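3 min read

I've been covering the packing trade around Dunstead long enough to know that when somebody calls me before lunch and opens with "so, the arm did a thing," I should get my shoes on. The arm in this case is the two-fingered one at Udel, the little contract packer out past the rail yard, and the thing it did was keep going after it had been told to stop.

Let me say up front that no one got hurt. One crate took a dent, a bench got a nice long scratch, and a coffee mug I'm told was very well loved is no longer with us. But a stop button that doesn't stop the machine is a big deal in any shop, and Udel has parked its tabletop arms until it knows more (good for them, I say, even with orders piling up).

What happened, as the shift lead walked me through it, goes like this. One morning in April the arm was sorting small plastic items on a bench, a job it has done every day since winter. It swung wide on a reach. The operator hit the stop, and the arm kept sweeping for 3 full seconds before it froze. That doesn't sound like much until you stand next to one and count it out. I did, and I didn't enjoy it!

The logs show the stop signal arrived just fine. The trouble was what came next. The controller, a Sorevus unit, had a queue of moves waiting from the wrist camera software, and after an update it was finishing that queue before it paid any attention to the button. Sorevus told Udel it is looking into the update and has asked customers running the same version to roll back to the older one for now. I asked the company when a fix would be ready and got a polite "soon," so make of that what you will.

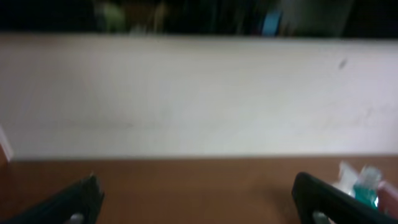 Mahlet Mersha
Staff writer, shop floor and automation

The wrist camera is a big part of this story, so I asked for a quick lesson. Its view takes in both black fingers and the bench between them, and when the wrist moves fast everything smears, even a big white panel lying right across the way. The software is supposed to slow the arm down when the view gets that mushy. Udel's techs think it went the other direction and kept stacking up new guesses about where to reach, which made the queue longer and the stop later. They were careful to call that a theory, and I'm passing it along as one.

They've tried to make it happen again on purpose, with the bench roped off and everybody well back. In 60 test runs the late stop showed up 13 times, every one of them during a quick sideways move. On the older software they haven't gotten it once, although the techs want a lot more runs before they relax.

Kahsay, the outfit that does safety checks for a bunch of shops around here, came by the next afternoon. Their inspector had two complaints, and neither was about the update. The first was that the stop button went through the controller at all, when it ought to cut power to the motors directly. The second was the rope, or really where the rope used to be: the line on the floor was close enough that a person leaning in to grab a fallen bottle would be inside the arm's reach. The line has been moved back, and the rewiring is on order.

I did ask the operator how she felt about going back to the bench. She laughed and said she'd go back once she had pressed the new button herself, a lot, with her own thumb. Fair enough.

Udel has 2 arms of this type and both stay off until the new wiring is in and Kahsay has signed the sheet. In the meantime the sorting is being done by hand, which has put the evening crew on longer shifts. If your shop runs the same controller and you've seen a late stop, even a tiny one you shrugged off, drop me a line. I'd love to hear from you, and so would the folks at Udel.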